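Home | Current issue | Archive | For authors | Contact
Print this article | E-mail this article
Reading time: 9 minutes

4. Hand tools and small injuries in shared workshops

4.1 What the members reported

The Itudon workshop lends its tools to any member who has attended the first safety evening. During the study period it had 445 registered members, of whom 28 agreed to a long interview. The interviews were done by Imelda Manalastas and Wilfredo Soriano, in the language the member preferred, and translated afterwards by the second author.

We had expected that most of the talk would concern the table saw. It did not. When members were asked which tool had last hurt them, 14 named a knife, and only two named any machine with a motor. The injuries were small. A plaster was put on and the work continued, and for this reason almost none of them appear in the accident book, which is kept near the entrance and has space only for the name, the hour and the treatment.

Several members said that they do not consider the knife a tool at all. One of them, a bookbinder, told us: "For the saw I put on my glasses and I tie my hair. The knife I take while I am talking." Similar remarks came from the cardboard model group and from the people who repair chairs. It seems that attention is given to a tool according to its noise and its price — both are a poor guide to how often it cuts somebody.

The segmented utility knife (Figure 4) was mentioned more than the fixed craft knife. Members liked it because a fresh edge is always available, but they differed widely in how much blade they leave out.

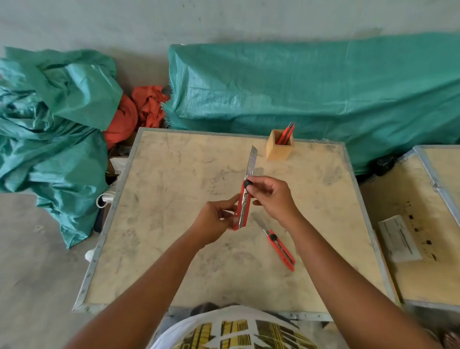

Figure 4. Segmented utility knife with the blade extended; the right hand is near the slider knob.

Seven members described working with a long blade for cutting foam, and then forgetting to shorten it before they went on to paper. A long blade bends, and a bent blade may break at a score line which the user did not choose. Milagros Quiambao, who teaches the safety evening, now asks new members to show her the length before the first cut. She reports that the older members find this a little childish, and we heard the same complaint from three of them.

4.2 Changing and handling the blade

A second group of answers concerned the moments when no cutting is done. Of the 14 members who named a knife, nine were hurt during changing, cleaning or putting away. This agrees with our field notes from October, in which such tasks were often carried out in the middle of a conversation. Touching the blade with bare fingers (Figure 5) was described by most members as normal, and gloves as too thick for a small slider.

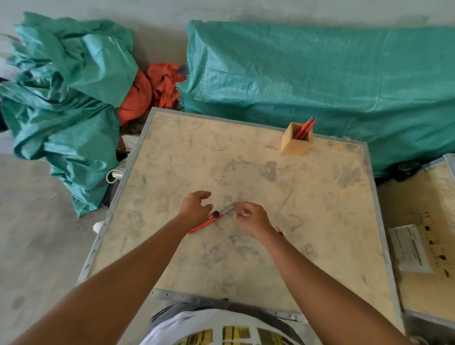 Figure 5. Blade held between the fingers of the right hand. A wooden holder with two further knives is at the upper right of the table.

Storage was also discussed. Members wished to see at once whether a knife was closed, and four of them proposed that every knife should be checked by the person who returns it. Alfredo Bañez was against a written rule, as he believed that the list on the wall was already too long to be read. The matter was still open when our visits ended.

It must be said that all these numbers come from memory, and that people remember a cut thumb better than a cut which was nearly made. We return to this limitation in Section 6.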